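Call for participants: suturing practice on soft pads, Como

The Flatia skills room in Como is looking for persons who want to take part in our study about suturing and knot tying. We accept students of medicine, nursing and veterinary medicine, and also people who already work in a clinic and make stitches every week. You do not need to be fast. We would like to see beginners as well as experienced hands, and at the moment we have too few beginners.

What you will do

You come for one session of two hours. In the first part you receive a practice pad, a needle and black thread, and you close a straight cut with single stitches in the way you have learned it. If you have never learned it, an instructor shows you the stitch before and stays at your table. In the second part you tie knots with instruments only. After this you fill in a paper form with questions on how difficult each step felt, where the thread became tangled, and how often you wished to start again. It is allowed to write long answers, and we read them all.

We are especially interested in the management of the thread. In our teaching we see that many learners can place the needle well, but then they lose time with the loops which lie on the pad and catch on everything. The results will be used for changing the order of our exercises in the basic course, which was written by the Engström group and has not been revised for a long time.

Who can participate

You must be at least 18 years old and understand spoken English or Italian. Reading glasses are fine, please bring them. Left-handed participants are very welcome, and we have left-handed instruments if you tell us in your message. We ask you not to participate if you have an injury on the hand or wrist at this time. If you are allergic to latex, please write it to us before the session, so that we put other gloves at your place.

Practical information

Sessions are on Tuesday, beginning at 9 in the morning or at 2 in the afternoon, until the end of May. Please be at the door ten minutes earlier. Wear a top with short sleeves or sleeves that can be rolled up. Long hair should be tied. Bags and coats go to the lockers in the corridor, and food stays outside, water also.

The compensation is 69 euros for a complete session, paid by bank transfer. Travel costs are unfortunately not included. Students who need a confirmation of practice hours for their school can receive a signed one on the same day.

Your forms are stored with a number and without your name. You can stop at any moment and you do not have to give a reason. In this case we pay for the part you have done.

How to apply

Send a short message through the contact page of the Brorora project, with the subject "Suturing study". Write your profession or year of study, your experience with stitches (none is also an answer), your dominant hand, and the session time you prefer. You will receive an answer within one week. If the session you chose is already full, we will offer you another one, and your place on the waiting list remains until you tell us that you do not want it anymore.
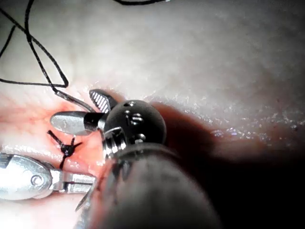
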